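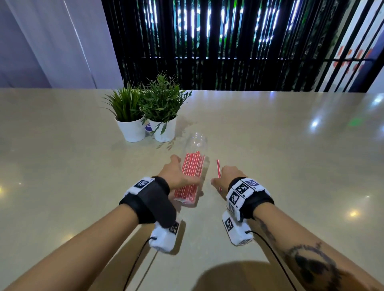
The Plolla Household Hints Collection

Welcome, and thank you for stopping by! Plolla is a collection of 2,000 short household hints in English, typed up from old notebooks, letters, recipe tins and the backs of calendars, and then sorted by hand into something you can search, count, chart or just read in bed. Each hint is one row in a plain CSV file. Most are a sentence or two long. A few go on for a whole page, usually when the writer had strong feelings about starch.

The collection started with a box of notebooks that Margaux Millet inherited from an aunt, who had written down every useful thing anyone told her and a fair number of useless ones too. Margaux typed up the first notebook for her family, mentioned it to the rest of us, and before long we were all asking our own relatives what was at the back of the kitchen drawer. In the end we had 60 sources, and we decided to stop there so that we could get the thing cleaned up and out the door.

This file covers what's in the collection, how it was put together, where we think it's weak, and how to send us corrections. It was last gone over on Fri 20 August.

What you get

hints.csv: the hints themselves, one per row
sources.csv: a line for each notebook, tin or bundle, with the region and the rough period it comes from
spelling_notes.txt: every place where we changed a spelling, with the old one beside it
README.txt: what you're reading now

The text is UTF-8 throughout, fields are separated by commas, and anything with a comma inside it is in double quotes. If your spreadsheet program turns "1/2" into the first of February, import that column as text. We lost an evening to this and would like to spare you the same.

Columns in hints.csv

There are 12 columns. They are always in this order.

hint_id: a short code that never changes, even if the hint gets moved or corrected
source_id: points to a line in sources.csv
title: ours, almost always; the writers hardly ever gave their hints a title
text: the hint as written, apart from the light spelling fixes
room: one of the five groups described further down
materials: the things the hint calls for, separated by semicolons
decade: when it was written down, or "unknown"
original_language: "en" for most, otherwise the language it was translated from
translator: initials, or empty
tried: yes or no
tried_note: what happened, in the words of the person who tried it
caution: yes if the hint could hurt somebody or ruin something, otherwise no

Please look at the caution column before you do anything with these hints that involves real people in real kitchens. Our older writers were cheerful about lye, and they mixed cleaning products in ways that would clear a house today. We kept those rows for the sake of the record, and every one we caught is marked, but we surely missed a few.

The five groups

Kitchen is the biggest group by a long way. It takes in cooking, storing food, washing up, and the endless war on ants.

Laundry covers washing, ironing, stains and mending. If you enjoy disagreement, sort this group by materials and read everything on red wine in one go.

Garden includes window boxes and houseplants as well as proper gardens. Anything to do with compost went here, even when the compost lived under the sink.

Workbench is for glue, paint, screws, squeaks and drafts.

Parties and Company is the one we argued over most. Maj-Britt Nyberg felt that hints about napkins, candles, games and party drinks belonged under Kitchen, and Cledwyn Rosser felt just as firmly that they had a flavor of their own. Cledwyn's side of it won after two long phone calls, and I think most of us have come around. It's a lovely group to browse — the writers loosen up when they are expecting guests.

A sample record

hint_id: PC-straws
title: Straws for a crowd
text: Save a clear bottle with a good wide body and put your straws in it. They stay off the table, everyone can see them, and when company has gone you may put it back on the shelf as it is.
room: Parties and Company
materials: clear bottle; drinking straws
decade: unknown
original_language: en
caution: no
tried: yes
tried_note: Pick the bottle by its neck. Push them in a few at a time and save yourself some bad language.

I've left out the empty fields and shuffled two of the others so that it reads more easily. The row in the file follows the proper order.

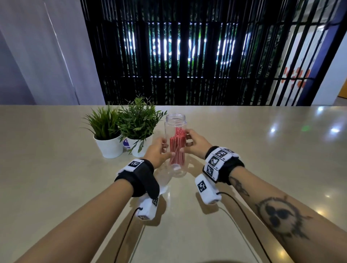
How the hints were collected

Every source was typed up by one person and read back by another, out loud when we could manage it. Reading aloud caught far more slips than reading silently did, and it was also a lot more fun, so if you are planning a project like this one I'd recommend it warmly. Shahzad Kakakhel read back the whole of the Goodwin notebooks over the phone, with tea breaks, and found a missing page in the process.

We fixed spelling only where a modern reader would get stuck. Old measures were left alone. "A teacup," "a knob," "a lump the size of a walnut" and "enough" all appear just as they were written, and we have made no attempt to turn them into grams.

Translations came from French, Swedish, Romanian and Welsh. Laurențiu Costache handled the Romanian letters, and he asked me to say that several of the plant names are local ones that he could only pin down to a likely match. Those rows carry a question mark after the plant name in the materials column.

Names of private people were taken out of the hints and replaced with a word such as "neighbor" or "cousin." Families who lent us material agreed to its being shared this way. If you recognize your own grandmother anyway, and would like her hints removed, write to us and they'll be gone from the next release, no questions asked.

What "tried" means, and what it doesn't

A "yes" in the tried column means that one of us did the thing once, at home, with whatever was in the cupboard. There was no testing plan behind it. Please don't report these as results. The notes are good company, though, and I've been told they are the best part of the collection, which stings a little after all that typing.

Where the collection is weak

It leans heavily toward people who wrote things down, and so toward people who had the time and the schooling to do it. Apartments are thin on the ground and farmhouses are everywhere. The Grorell bundle, which is large and very lively, comes from a single household, and it will tilt any count of materials toward vinegar. If you are counting things, try it with and without that source and see if your answer holds up.

Many hints are near copies of each other. Some were clearly passed along between friends, and others came from the same newspaper column, clipped and recopied over the years. We left duplicates in. Anyone studying how advice travels will want them, and anyone who doesn't can filter on title, where we tried to use the same wording for the same idea.

Dates are shaky. A notebook might be in use for a good part of a lifetime, and we gave each hint the decade that seemed most likely from the ink, the prices and the neighboring pages. Treat that column kindly.

Good uses and poor ones

People have told us they're using Plolla for classroom lessons on sorting and tagging, for a local radio segment, and for a quilt (I'd love to see it finished). It should suit work on everyday language, on household history, or on search in small, messy text collections.

It would be a poor choice for anything that hands out cleaning, medical or food safety advice. Home canning hints in particular should be read as history and left there.

Sharing and credit

You may copy, change and share the collection for any purpose, as long as you name Plolla and keep this file with it. If you print hints in a book or on a tea towel, we'd be tickled to get a copy, but that's a wish and you're free to ignore it.

Corrections and the next release

Send corrections with the hint_id and a sentence on what's wrong. Please don't send a whole edited spreadsheet, however tidy — we can't easily tell what you changed. Margaux goes through the messages in batches, so an answer may take a while.

The next release is planned for October. It should bring the Aris letters, which Maj-Britt is still typing, along with a cleaner materials column in which "bicarb," "baking soda" and "soda (the white sort)" finally agree with one another. If you have a notebook of your own that you'd be willing to share, write to us before then and tell us a little about who kept it.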